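3.2 The bins and what happens to their floors

I'll admit I didn't expect to spend so much of this study thinking about bins. When we started at Lukine in May, I figured a bin was a bin — you put stuff in, you take stuff out. But we kept coming back to wear, so it got its own section!

We looked at 33 gray bins with sloping sides, all used on wooden tabletops, and gave each floor a wear score from 1 to 5 (our own scale, see Section 2). The walls mostly stayed nice and dark. The floors were another story, and the middle took most of the scuffing (Figure 1). My guess is that people aim for the center without thinking about it, and hard items slide a little before they settle. Clear plastic pieces were a pain too, because they're so easy to miss next to a wall.
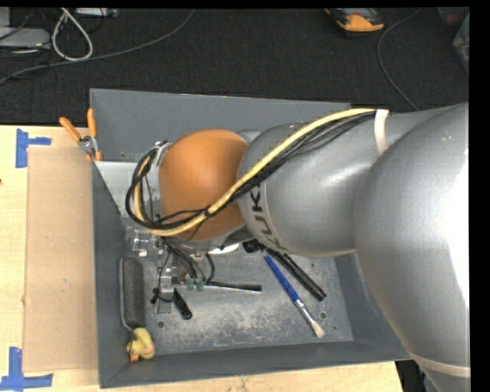

Rokeya Siriwardena
Lead author, Sarkar Packing Study

Figure 1. Open bin on a tabletop, with whitish scuffs and scratches on the bare metal floor, heaviest across the center.

We also tried lining a few bins with felt, and I really liked how quiet they got (more on that in Section 3.3).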